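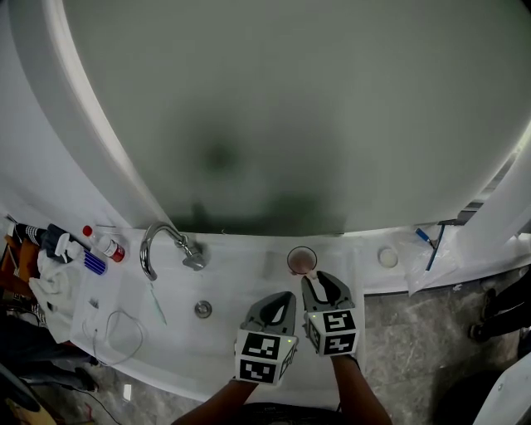 Holzer Press Office / Guest Houses & Small Hotels

For release January, 9 a.m.

Holzer takes on Skimcombe guest houses, 230 rooms to reopen by summer

Holzer has signed for the Skimcombe guest houses. All of them, the seaside ones and the two up the hill. Deal closed this month. Price not disclosed.

The group gets 230 rooms, most of them small, most with a washbasin in the room. Basins stay. Carpets go. Heating gets replaced first, starting with the hill houses, where the boilers are oldest.

"People come to Skimcombe to walk and sleep," said Gion Mösli, managing director at Holzer. "They want a warm room, a decent breakfast and somewhere to put there boots. We can do that without turning it into a spa."

Staff keep their jobs and their current hours. Summer hiring opens in March, apply at the front desk of any house or thru the Holzer office.

Bookings move to Hilleo, the reservation system Holzer already uses at its other properties. Existing bookings will be honored at the price paid. Guests with a paper voucher from the old owners should bring it along, no need to call ahead. Vouchers good until December.

With Skimcombe the group now runs 2,838 rooms. Gevar, the linen and laundry firm, will handle sheets and towels for the new houses from Febuary.

Loyalty members: the first 1,000 to book a Skimcombe stay get breakfast free on every morning of it. Two-night minimum, one booking per member, not valid over Easter.

Room plans and a price list available on request. Interviews with Mr. Mösli mornings only, please.

Press contact: Holzer Press Office, extension 336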